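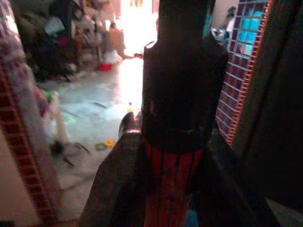 A dark cylinder above a red, striped lower section.

Every oil contract should be a page you can open on your phone

I spent most of Thursday evening reading an oil contract, and I had a wonderful time. I know how that sounds! But the agreement between the Dandar regional government and Nollilix, the company drilling off its coast, has finally been put online in full, all 322 pages of it, and I would urge anyone who pays tax there to have a look.

For years the people of Dandar were told the terms were too delicate to share. Rivals would pounce, investors would run, the sky would fall in. Well, the contract is out, Nollilix is still drilling, and the only thing that has changed is that ordinary people can now argue about it properly (and they are, loudly, in the market and on the radio and very probably at home over supper).

Take the royalty clause. Ministers always spoke of "a fair share" and left it there. Now we can read that the rate drops by two points whenever output falls below a set level, and that the company does the measuring. Is that fair? I don't think so, but I can see why someone might, and what a treat to disagree about a real sentence on a real page instead of a rumour!

Credit goes to Proseo, the small campaign group that kept asking. It sent 21 letters to the ministry and got two replies, one of them only to say that the first had been sent in error. They carried on anyway. I find that thrilling, I really do.

My hope now is for Ots, next door, where a pipeline deal is due to be signed in November and the draft is locked away in the usual drawer. The government there says it will publish "at a suitable time". The suitable time is before the signing, while a bad clause can still be struck out and a good one made better. Members of the assembly could ask for it this week, and it would cost them one short motion.

And put it in plain words too, please, with a summary up front and the payments in a table. Dandar's version has neither, and I had to read the schedule on decommissioning costs three times with a pencil in my hand. I'm still not sure who pays if the company is sold.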